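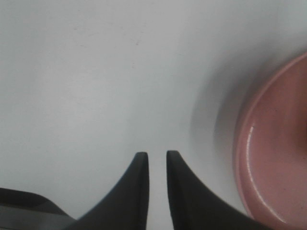

Ekene Ajayi's team at Nalelo spent July teaching one arm to pick up dishes it had never handled. Their method, Trurkura, drops the overhead camera and learns only from the view at the wrist.

The training set is small: 2344 demonstrations, most of them under a minute long. An earlier policy trained on the same set managed 67 percent of its grasps. Trurkura does better on bowls and worse on flat plates.

"Rims are easy to find," says Ajayi. "Plates sit too low for the fingers."

The group is now recording about 900 more runs with plates alone.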